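Last updated: May

Filed under: Shop Budget, Robots, Long Posts (sorry)

Search this blog... Go

I promised a money post back when the snow was still on the ground, and I have been putting it off, partly because the spreadsheet kept changing under me and partly because I enjoy shopping a lot more than adding up. But the plan for next season is close to settled, so pour yourself something and I'll go through it.

For anyone new, we run one small arm in a two-room shop in Gasness, and it spends its days picking things up and putting them down again. The arm itself is paid for. What eats the budget is everything at the end of it: fingers, pads, brackets, screws, cables, the odd pin. When I made my first equipment plan I gave the arm a whole page and the gripper a single line at the bottom that said "misc." I would like to go back and have a word with that person!

So this year the gripper gets its own page. I've set aside $1000 for the end of the arm and nothing on that page can be borrowed for anything else, however nice the catalog from Vudar looks when it lands in the mailbox. Out of that, finger pads come first. A pair from Saarela runs us $80 with shipping, and I'm planning on four pairs over the season, which may be generous, but I'd much rather have a pair sitting in the drawer than stop work on a good morning to wait for the truck.
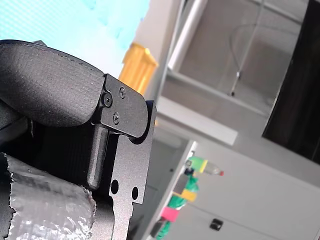
Fludlow wrote in that pads are the wrong place to start, and that a shop our size ought to buy a complete second gripper before spending a dime on spares, so the whole thing can be swapped over in a few minutes and the worn one fixed at leisure. I've thought about that one a good deal. It's sound advice, and if the money were there I would take it tomorrow. A second gripper would swallow this page and most of the next, though, and then I'd have two grippers and no pads for either of them.

What I've done is split the difference. The small hardware (black socket head screws, mostly, and a couple of flat bracket plates) comes to $54 for a box that ought to see us well into next year. The finger plates I'm having cut locally, and the shop that does them wants 18 days' notice, so that goes on the calendar as well as in the budget. I learned to write lead times right beside the prices after last fall, when I had the money for a part and a big blank space where the part should have been.

Whatever is left goes in a jar marked "second gripper," so you see I was listening. By my math it'll be about half full when the leaves come down, provided I stay out of the catalog.

Still undecided: whether to pay for the longer warranty on the controller, and whether a better work light counts as equipment or as furniture. I have it under furniture for now. If you keep a budget for a small setup like ours, I'd love to hear how you divide yours up, and especially what you do about cables, which I have moved to three different pages so far and am still not happy with.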